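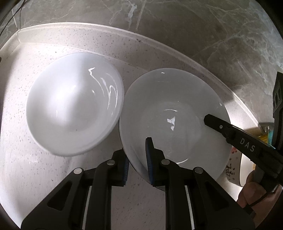

The policy had failed on bowls again, and Svatopluk Slanina read the number aloud as if it belonged to a neighbour. "Forty percent."

"Of how many?" asked Precious Du Plessis.

"Of 600 trials. On plates it is fine. On mugs it is almost fine."

She pulled her chair closer. They had trained on 3,000 demonstrations from kitchens in Cluridlow, and every one she had checked by her own eyes, through the whole of January. She knew those counters better than her mother's.

"Show me only the white glossy ones," she said.

He sorted the failures. The model did not reach for the rim. It reached for the shine inside, the bright crooked piece where the light fell on the base, and it closed its fingers there with great confidence.

"It has learned the lamp," said Svatopluk.

Precious was quiet for a while. Then she removed the overhead light from the training set, in the only way she could think of: she made 1,412 copies with the highlights moved to wrong places, and let the run go through the night.

At seven in the morning he was already there in his coat, with two coffees, and he had not opened the results.

"You do it," he said. "I am a coward before breakfast."

She opened the file. Bowls, seventy-one percent. She read it twice and then took the coffee from his hand.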